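Skitance Fabric Shaver: three months in, and I have my doubts

I bought the Skitance because two people told me to, and because my old shaver, a cheap Trultlow I'd had since college, had started chewing more than it shaved. The Skitance cost me nearly three times as much. For that money I expected the pilling on my sweatshirts to be gone in one pass, which is what the box promises.

It takes three passes, sometimes four. The first one lifts the fuzz and leaves most of it sitting there. The second does some work. By the third you start to see fabric again, and by then your wrist knows all about it.

The product page had 1,128 reviews when I ordered, and I read far too many of them. A good share were written the day the thing arrived. "Works great, love the color" tells me nothing about a blade in week ten. Nii Nartey, who posts long and grumpy reviews of laundry gear and whom I generally trust, gave it three stars and complained about the lint cup. He was too kind. The cup holds very little, and if you go past the fill line the motor slows down without any warning. It also pops off if you grip it the way the handle seems to want you to grip it.

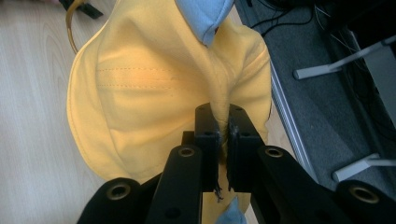

Then there is the question of what you use it on. Flat knits are fine. Coats are fine. Fleece-backed cotton is where I stopped believing the marketing, especially around cuffs and hood seams, where the fabric bunches and the foil catches. You have to pull everything tight with your free hand and go slowly. The manual mentions this on the last page, in type I needed my reading glasses for.

Battery life is listed as 159 minutes. I never got there. Mine quits well before two hours on the low setting, and I don't know anyone who uses the low setting, as it barely turns.

Blades are the other cost. A replacement set is priced like a small meal out and the company suggests a new one every season. I asked support whether the Saltevow blades would fit, same diameter as far as I can measure – they said it would void the warranty. They did not say no.

To be fair, it's quiet. The charging cord is long and the stand doesn't tip. Thiện Ngô at work has had the same model since February and is happy with his, but he only does wool scarves and he does them twice a year.

If you have one good coat to look after, buy it on sale. If you have a household of sweatshirts, I'd try the corded Miah first, ugly as it is. I'm keeping mine for now, mostly because the return window closed before I got around to the second sweater.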